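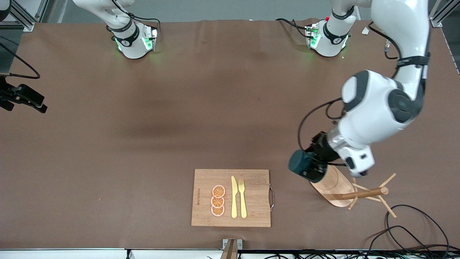
Food preparation table, monthly check, October. Carried out by Cheng-en Huang before the 10 o'clock start, with the table laid up as it would be for fruit. The brown paper covering was down and lay over the tabletop without any bare patches that needed patching. The bamboo board was out with three orange slices on it, and the gold-coloured knife and fork were lying side by side to the right of the slices. The mug tree was to the right of the board, where it has been asked to stay. Comments are given under each item. Items marked Action are to be closed by the next check.

1. Table and covering
Table stands level and does not rock: Yes
Paper changed since last check: Yes
Edges of paper taped down: Partly
Comment: Tape has lifted at one corner on the wall side. Pressed back for now but it needs a fresh strip. The new roll from Ristis is 600 mm wide, so it takes 2 lengths to cover the table. Overlap them and tape the join.
Action: Re-tape corner.

2. Cables
Cables on or near the table free of damage: Yes
Cables kept clear of the cutting area: Yes
Comment: No cuts or flattened sections found when run through the hand. Keep anything wet on the board and off the paper. If juice gets under a cable, switch off at the wall before wiping.

3. Cutting board
Board free of splits and deep cuts: Yes
Handle firm: Yes
Board dried upright after washing: No
Comment: The curved metal handle on the right edge was tested by hand and has no play in it. The board was found flat on the draining side first thing and the underside was still damp. Bamboo will open up along the strips if it is left like that. It does not go in the dishwasher. The small print near the left edge is too small to read, which is of no concern.
Action: Stand the board in the rack after every wash.

4. Knife and fork
Knife returned to drawer at end of session: Yes
Blade and tines undamaged: Yes
Finish sound, no flaking: Yes
Comment: The gold finish marks easily. Use the soft side of the sponge. Anything that starts to flake comes out of use straight away and goes to Ng for replacement. When the knife is put down, lay it flat and parallel with the board, and never under the paper or a cloth.

5. Mug tree
Base sits flat: Yes
Pegs tight in post: One loose
Comment: One of the lower pegs turns when twisted. Glue it and leave overnight with no mugs on. Until then hang nothing on that peg. Load both sides evenly, as the oval base will tip if all the heavy mugs go on one side. The pegs stick out at sleeve height for anyone sitting, so keep the tree back from the front edge.
Action: Glue peg.

6. Fruit
Washed before cutting: Yes
Cut fruit covered or eaten within 2 hours: Yes
Comment: Oranges are sliced with the rind on. Wipe the board between oranges and anything else.

7. Cleaning materials
Spray labelled and in date: Yes
Cloths changed: Yes
Comment: Farkach spray is for the tabletop only, with the paper off. Washing-up liquid and hot water for the board. Spare cloths are on order from the Fastville branch.

Result: Passed with 3 actions, under items 1, 3 and 5.
Checked by: Cheng-en Huang
Copy to: Ng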